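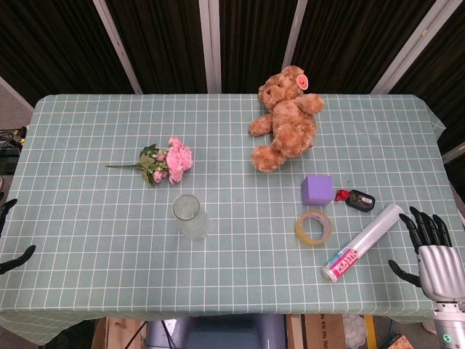
**Figure 3.** Light brown plush bear on a green cloth with a white grid.

## 4. Retrospective coding of the casebooks

### 4.1 Source material

The Burnholm casebooks record admissions in order of arrival. Each entry opens with a printed form (age, parish, occupation, marital state, stated cause, form of disorder) and continues with dated notes in longhand. The quality of the notes varies with the writer and with the length of stay. Long-stay patients often have full notes for the first weeks and then a run of entries reading "no change" or "as before." Short stays tend to be better documented in proportion to their length, but many of them end with a transfer note that gives no diagnosis at all.

We read 502 entries. An entry was kept for coding if it contained the printed form and at least two dated notes written in different months. Entries that consisted only of a certificate copied from the referring physician were set aside, as were readmissions where the earlier stay had already been coded. After these exclusions, 171 entries remained. The loss is large, and it is not random: patients who died soon after admission rarely have the second note and are underrepresented in everything that follows.

### 4.2 Coding scheme

Symptoms were coded with the Matubbar schedule, modified for use with written records. The schedule separates what the patient is reported to have said from what the writer concluded. A note such as "hears voices from the stove" is coded under reported speech. A note such as "plainly hallucinated" is coded under inference, even when it follows directly on the first. This distinction matters for the older volumes, where the writers moved freely between the two and sometimes recorded only the conclusion.

Items that need direct observation of affect or gait were dropped. Items on sleep and appetite were kept but collapsed to present, absent, or not mentioned. We did not treat "not mentioned" as absent. A separate code was used for illegible passages, and no attempt was made to restore them from context.

The diagnostic term given at admission was transcribed exactly as spelled, then mapped to one of 10 groups. Mapping was straightforward for general paralysis and for the epileptic disorders. It was much less so for "delusional insanity," "secondary dementia," and the various paranoid forms — these were used by different physicians for overlapping sets of patients, and in two volumes the same physician appears to have changed his usage partway through. We kept them as separate groups at this stage and tested later whether merging them altered the results (Section 5.3).

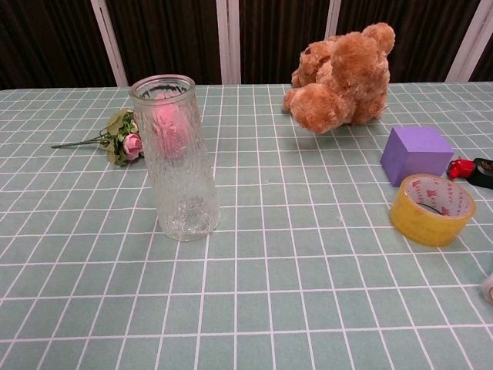
Two readers coded each entry independently. Both had worked with the same practice volume beforehand, and neither had access to the admission term while coding symptoms. The transcription of that term was done in a separate pass, with the first page of the entry masked during symptom coding. Masking was incomplete in a few cases where the writer repeated the diagnosis in the running notes. Those entries were flagged and retained.

Disagreements were resolved by discussion. If the readers could not agree, the item was coded as not mentioned. This rule is conservative and will tend to lower the frequency of rare symptoms, especially those that depend on a single ambiguous phrase. "Strange in manner" caused more disagreement than any other expression and was finally coded under inference in all cases.

### 4.3 Data entry and checking

Codes were entered in Likby using a fixed form for each entry, with free text allowed only in the comment field. To check for entry errors, 100 forms were compared line by line with the paper coding sheets. Errors were corrected in the data set, and the item on marital state was rechecked for all entries after it was found that "widow" and "widower" had been given different codes by the two readers.

A smaller set of casebooks from the Plandaren institution was used for comparison only. These volumes follow a different printed form, which asks for "supposed cause" but has no field for occupation, and the notes are often in pencil. We therefore did not pool the two sources. Where Plandaren is cited below, it is to show whether a pattern in the Burnholm notes also occurs under different record-keeping habits.

### 4.4 Limits of the written record

The notes were written for administrative and clinical use, and they reflect what the staff needed to know. Disruptive behavior is recorded in detail, withdrawal much less so. A patient who worked quietly in the laundry could go for a year with hardly a line. Any comparison of symptom frequency across diagnostic groups has to allow for this, and the frequencies reported in Section 5 should be read as frequencies of mention.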